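Storing plastic shuttlecocks after the original tube splits
Forum: Home & Garage > Sports Gear Storage
Page 1 of 1

hulus_58
Posts: 124
The tube my nylon shuttles came in has split along the seam. I have a few empty snack canisters and want to use one instead. Questions: does the inside diameter matter much, and should the shuttles go in cork first or skirt first? They live on a shelf in a heated hallway.

tariq.hashmi
Posts: 2274
Diameter matters. A full-size skirt is a bit under 70 mm at the open end. If the canister is narrower than that, the skirt stays compressed and nylon takes a set over a few weeks. Measure the inside at the lip, where it is usually narrowest. Nest them all facing the same way. Cork first or skirt first makes no difference as long as the direction is consistent.

S_Ruegg
Posts: 90
I disagree on direction. If you store the tube upright, put the corks down. The weight of the stack then rests on the cork of the bottom one and not on its skirt rim.

tariq.hashmi
Posts: 2274
The stack weighs almost nothing. Five grams apiece, give or take. I store mine on their side anyway.

Warraich
Posts: 58
Same job on my table this evening. Coconut snack canister, two mesh shuttles. I have not measured the lip yet.

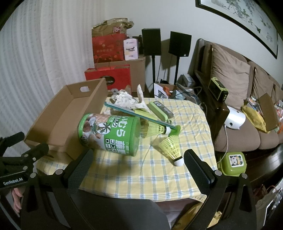
Green canister and the two shuttles, still on the outside.

The tin and the cardboard tray are from the same clear-out. The tray has a handle hole in the back wall, so I may use it to keep the small stuff together on the shelf.

S_Ruegg
Posts: 90
Measure before you push anything in. Snack canisters vary a lot, and some have a rolled metal lip that takes off another couple of millimeters. That lip will also catch on the mesh when you pull them back out.

hulus_58
Posts: 124
Mine came to 66 at the lip with calipers. Too tight?

tariq.hashmi
Posts: 2274
Too tight for long storage. Fine for a trip to the park. Use it for table tennis balls.

jultari
Posts: 311
I will take the other side. I kept nylon shuttles in an undersized can from April until the leaves came down and saw no difference in flight. For backyard play you are overthinking this. Wash out the oil and crumbs, let the can dry with the lid off overnight, done.

S_Ruegg
Posts: 90
Did you compare them with a new one, or only remember how they used to fly? A narrower skirt has less drag and the shuttle goes long. It is easy to miss outdoors.

jultari
Posts: 311
From memory. Point taken, but the wind in my yard is a bigger variable than the skirt.

Warraich
Posts: 58
Washed the can with dish soap. It still smells of coconut. Does that come out?

tariq.hashmi
Posts: 2274
Baking soda, dry, lid on, leave it a day. Then tip it out and wipe.

hulus_58
Posts: 124
I ordered an empty Remomora tube. The snack can gets the table tennis balls.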